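# Ticket 614: phones stop getting mail after the profile change

Opened by: Zuzana Čierny
Assigned to: Viera Matoušek
Status: waiting for confirmation from the Stedden office 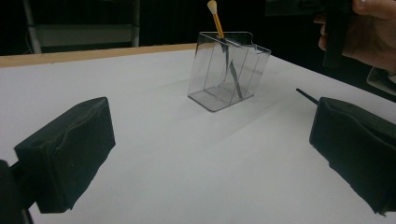 After I edited the default mail profile in the Barnar sync server, new messages no longer arrive on the phones in the Stedden office. Calendar and contacts are still updated. Users can send mail from the phone, and the sent message appears in the mailbox on the desktop. Only the incoming direction is stopped.

What I changed in the profile:

- Days of mail to keep on device: from 7 to 10
- Connection check: from "Scheduled" to "Push"
- Address book source: no change

I restarted the sync service after this and got no error in the console.

**Viera Matoušek, 9:40**

Thank you for the clear list. Please tell me two things. Are the affected users members of one group, or are they in different groups? And what do you see in the log when you send a test message to one of them? The log level must be "Verbose", otherwise the push lines are not written.

**Zuzana Čierny, 10:25**

All of them are in the group `stedden-mobile`. Users in the group `office-main` have the same default profile and they receive mail normally.

I set the log to verbose and sent one message to Nigel Ackroyd. These are the lines:

```
notify: mailbox event received (nackroyd)
notify: profile = stedden-mobile (override)
notify: connect to listener port 135 ... refused
notify: event dropped, next check: none
```

I did not know that this group has an override. It is not shown on the Default page.

**Viera Matoušek, 11:05**

The override is visible only when you open the group itself and go to Properties > Inherited Settings. It takes the connection type from Default, but it keeps its own listener port. While the type was "Scheduled", the port was never used, so a wrong value there made no problem. Now the server tries to push and has no schedule to go back to.

Please do these steps:

1. Open `stedden-mobile` > Properties > Inherited Settings.
2. Clear the box "Use own listener port".
3. Click Apply and then OK. With OK alone, version 7 does not always save the page.
4. Restart only the notify service. The full restart is not needed.
5. Ask one user to sync by hand one time.

**Zuzana Čierny, 11:50**

Done. The box was selected, with 135 in the field. I asked Ľubica Hrubý who made this setting and she thinks it stayed from the old Susetti server - the groups were imported from there in April.

The test message to Nigel arrived on his phone, and the log says "delivered". Blažena Ondrejka still receives nothing, also after the manual sync.

**Viera Matoušek, 13:15**

Her device is registered two times, once under the old server name. Delete the older entry in Devices and let her sign in again on the phone. Mail on the server is not touched by this.

**Zuzana Čierny, 14:30**

I deleted the older entry. Blažena is in a meeting and will sign in after it. I leave the ticket open until she answers, and I will set the log level back to "Normal" then.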